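Fudstead Hall Tables Get a Good Going-Over Before the January Suppers

12/20/23

If you stopped by the Fudstead community hall this week hoping for a quiet cup of coffee, you probably found yourself holding a cleaning cloth instead! The hall's monthly suppers start up again in January, and before a single plate goes down, the dining tables are being wiped, dried and wiped again, all 47 of them.

Noboru Mizuno, who runs the supper kitchen and has been fussing over these tables (his word, and he says it fondly) for longer than he cares to add up, spent most of the morning showing newcomers how he likes it done. The cloth should be damp and never dripping, you go along the grain, and you lean into it a little where the gravy has been. Then comes a dry cloth, and then a look from the side, with the window behind the table, to catch any streaks you missed.

"People sit down and put their elbows on it right away," Mizuno said. "It ought to feel nice when they do."

The suppers served 3,176 meals last year and 3,491 this year, so the tables have certainly earned a bit of kindness. A few wobbly legs were tightened while everyone was at it, and the folding chairs will get their turn after the holidays, once the new rubber feet arrive from the hardware store over in Dromgate.

The first supper will be chicken and dumplings, with a bean stew for those who would like it, and there is pie as long as it lasts. Doors open at 5 p.m. and seats are $3, with children eating free. Anyone who has a spare hour beforehand and wants to help set out the silverware is very welcome to come early, and soft old cloths in decent shape can be left in the basket by the side door.
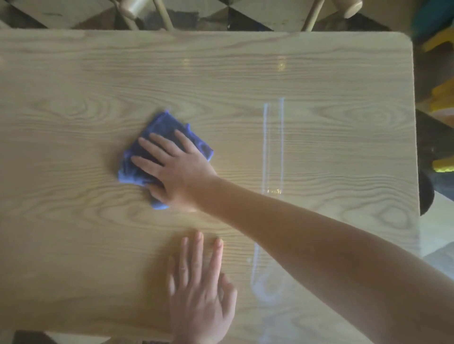
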